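The store wanted the faces done by four in the afternoon, and by noon I had one of them half finished and the other asleep on two chairs.

I do makeup. Weddings mostly, and the school plays in Pokent, and every August the county fair, where I paint tigers and butterflies on children for ten hours and go home smelling like sunscreen. The job at Ledesma was different. Ledesma is a department store, the last one on the street, and it had hired me to turn two cashiers into old women for a window.

They were meant to be sisters, both near the end of their lives, sitting behind the glass with presents in their laps. The manager had seen something like it on her phone. She showed me the clip, which was under a minute long and skipped all the parts that take time.

The girl in the chair was nineteen. I stretched the skin beside her eye with two fingers and laid on the latex with a sponge, then held the dryer to it. When I let go, the skin folded. She asked to see and I gave her the mirror.

"That's my grandmother," she said.

I told her most people say that. 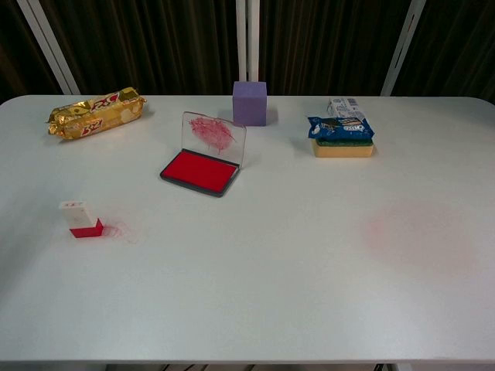

*The table by the curtain, with a snack bar at the back.*

I worked down her cheek and across the top lip. I use a powder made by Prundard that they stopped selling years ago, and I have one can left. It dulls the latex so it looks like skin. I don't lend it out. On her hands I painted the veins blue first and then went over them in brown, and she kept them flat on her knees the way I asked.

She wanted to know how long I had been doing this. I said since high school. She wanted to know if I had ever done it to myself.

I had, once. I was twenty-six and getting over a man in Olen, and I stayed up one night and put forty years on my face. I did the neck and the ears. I grayed my eyebrows with a toothbrush. Then I sat in the kitchen and ate toast. I had thought I would feel sad, or wise, and mainly I felt that the latex pulled when I chewed. Around three I took it off with oil and a washcloth and went to bed.

"Did you look like your mother?" the girl asked.

"No," I said. "I looked like my father."

She laughed, and the lip cracked at the corner, and I had to patch it.

The other cashier woke up at one and came over with her coat around her shoulders. She stood looking at her friend for a good while. She put out a finger and I said not to touch, so she put it back in her pocket.

"Does it hurt?" she said.

"It itches."

"Are you going to make me look that old?"

"A little older," I said. "You're the big sister."

She thought about that. Then she hung her coat on the door, sat down, and pulled her hair back with both hands so I could start at the forehead.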